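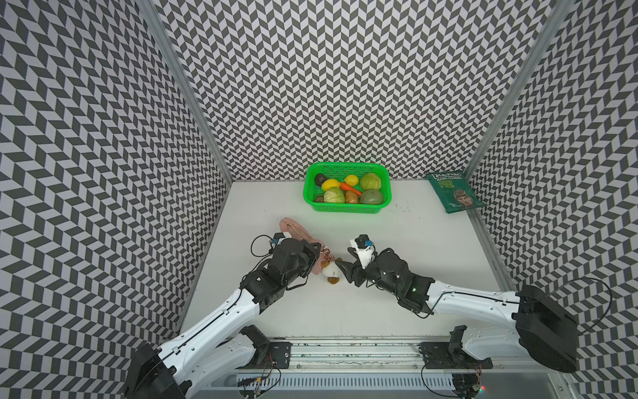 Kiros Tsegaye
Sorry, but I don't buy it. A visitor sign-in app at a library isn't Big Brother. Grendton council says the data gets wiped after 16 days, and I'd rather that than a paper book anyone can read.

dremon2
Says who though? I asked for the policy in December and got two pages back, neither of which mentioned deleting anything! There are 2,663 of us on that system now and I never ticked a box.

Kiros Tsegaye
You did if you renewed your card online. It's in the small print.

jayasinghe_k
Small print isn't consent, Kiros (my opinion, I'm no lawyer). I've put in a subject access request and I'll post whatever comes back.

dremon2
Good on you. Can you paste your wording? Mine was a bit ranty.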